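I have two kids, a dog that sheds, and a hamper that has not been empty since we moved to Fairclough. So when my neighbor Remigiusz Sikora leaned over the fence and told me robots would be doing our wash by the time his daughter finishes high school, I wanted to believe him so badly! He reads all the tech news and I mostly fold socks, and we have been arguing ever since.

My side of it goes like this. We already have a robot for laundry and it's called the washing machine. My grandmother's sister in Selletow did sheets by hand in a tub, and compared with that, I push a button and walk away. What's left over is the annoying part: getting stuff in, getting stuff out, finding the sock that stuck itself to the top of the drum (always the top, always the small one). And that leftover bit is exactly what a machine finds hard. A car door on an assembly line is the same shape every time. A wet pillowcase has never been the same shape twice in its life.

Lutz Grube, who I used to work with at the bottling plant in Tromulcombe, says the shop floor is no different. They had arms there that could stack 887 cases without a break, and it still took a person to pull one torn piece of shrink wrap out of the rollers. I did that job for 3 summers. I have opinions about shrink wrap.

Now, Remigiusz says I'm being unfair, and maybe a little. Reaching into a round hole with an arm is harder than it sounds, and I do think people are getting somewhere with it.

A stacked washer, and the reaching-in part:

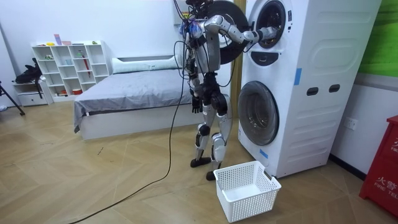
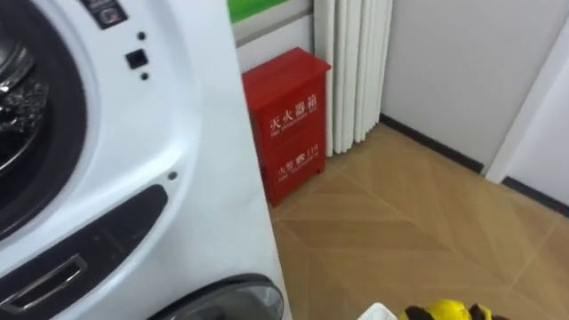
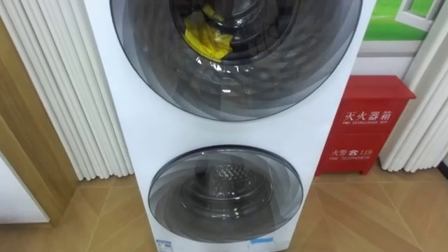
But my test is a dull one. Can it do the whole load, on a bad morning, with a zipper caught in a bra strap and somebody's crayon in a pocket? Can it tell the sweater that must never see the dryer from the one that doesn't care? My husband can't, and he's had years of practice. I'd also like to know what happens when the dog lies down in front of the machine, as he does every single time.

And then there's money. I paid $266 for my used washer and I still think that was a lot. Whatever a laundry robot ends up costing, it will be more than that, and I'd need somewhere to park it. The hall closet is full.

So I've told Remigiusz I'll give it a fair shot when one can empty the dryer, fold 2 fitted sheets and put them on the right shelf without me standing there. He says I can't fold a fitted sheet either. True, I roll them up and shut the door fast, and if a robot wants to do the same I won't say a word about it.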